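3.2 Sorting by label, and what people do with the leftovers

I should say up front that I came to this study as somebody who files badly. My own desk has been a heap for most of my working life, and part of what got me interested in paper sorting was wanting to know how other people get from a heap to something they can find things in again. So when I say below that a certain habit looks sensible, bear in mind that I've since picked up a couple of them myself and I'm probably a bit soft on them.

The task was simple to explain. Each person sat down at a small desk with a pile of mixed printed sheets and a set of labeled holders, and we asked them to put the paper away so that a coworker could find it later. We said nothing about order, speed, or neatness (we argued over that last one for quite a while, and I'm still glad we left it out). People could write on the paper if they wanted to. We ran the task at two sites, Stukside and Adedley, and the sheets came from a stock of 2,000 pages that we'd put together for the earlier Tautahi work, where the question was reading speed and the paper just sat there looking boring.

What we expected was a one-sheet-at-a-time process: pick up a page, read enough of it, decide, drop it in a holder, repeat. That's how most of the filing instructions I've read describe the job, and it's how our first coding scheme was built. It lasted one afternoon. People bundled. They pulled together a handful of pages that seemed to belong with each other, held on to that handful for a while, and only then worried about where it should live.

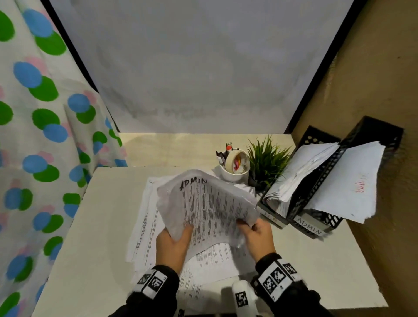 Handwritten labels turned out to matter a lot more to us than we had planned for, and they ended up getting their own code in the scheme. A printed label on a holder tells you where things go, but it says nothing about the paper while the paper is still in your hands or spread over the desk. A word written on the bundle itself does. In Figure 2 the stack being held up has ADMIN across its top edge in black marker, and one of the file holders at the right carries the same word on its front label, so the two can be matched at a glance with no need to read any of the small print. I love this. It's such a cheap trick! Once a word like that is on the top sheet, the whole bundle can be put down, covered up, dug out again, and it still says what it is. We call these "carried labels" in the rest of the paper, mostly so we'd stop saying "the scribble on top" in meetings.

Figure 2. A bundle with a carried label, held above the loose sheets on the desk.

There is a catch, of course. A carried label belongs to the top sheet and to nothing else, and a bundle of curled, crumpled paper doesn't stay a bundle by good will alone. If the top page slides off, the rest goes back to being anonymous. We coded this as a "lost label" and treated the pages underneath as unsorted from that point on, which may be harsh, given that the person at the desk quite possibly still remembered what they were. I went back and forth on it. In the end we stuck with the harsh version because the task was about a coworker finding the paper, and the coworker wouldn't have been there for the remembering part.

The other thing we kept running into was the holder itself. Upright mesh holders are great for flat, stiff paper and pretty miserable for anything that has been folded or handled much. The sheets fan out, lean over the side, and start taking up the space that the next bundle needs. In our notes an overfull holder was often the point where somebody stopped sorting by subject and started sorting by what would still fit, and I don't blame them. For the Mulness follow-up we're going to swap in wider trays for half the desks and see if that switch comes later, or goes away.

As for the leftovers, I use the word for any sheet still lying on the desk when a person told us they were finished. We had pictured these as the hard cases, pages that could go in either of two places. Some were. Plenty of others were perfectly ordinary pages that had ended up under something else, and when we pointed to them people filed them right away without a second look. So I'd be careful about reading a leftover sheet as a sign of doubt. It may just be a sign of a small desk, and ours were small. The next part, 3.3, takes up the pages that really did cause trouble, including the ones that people filed, pulled back out, and filed again somewhere else.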